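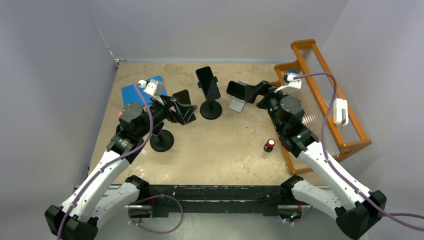

I caught up with Corey Lockyer two days before Trovgate's first netball game of the season, and boy, was she in a good mood! She'd just named her starting seven (with Anahera Rewi back at goal shoot, hooray) and she couldn't stop grinning.

"Ulodcombe beat us by 2 goals last September and I still think about it in the shower," she told me. "We let them have the center court. Won't happen again."

I was at that game, squashed in with 396 other people, and I'd say she's right. Rewi only got 53 shots up all night, and for a shooter like her that's going hungry.

Her knee is fine now, by the way. I asked twice. "Stop asking," she said, and went off to practice her long shots.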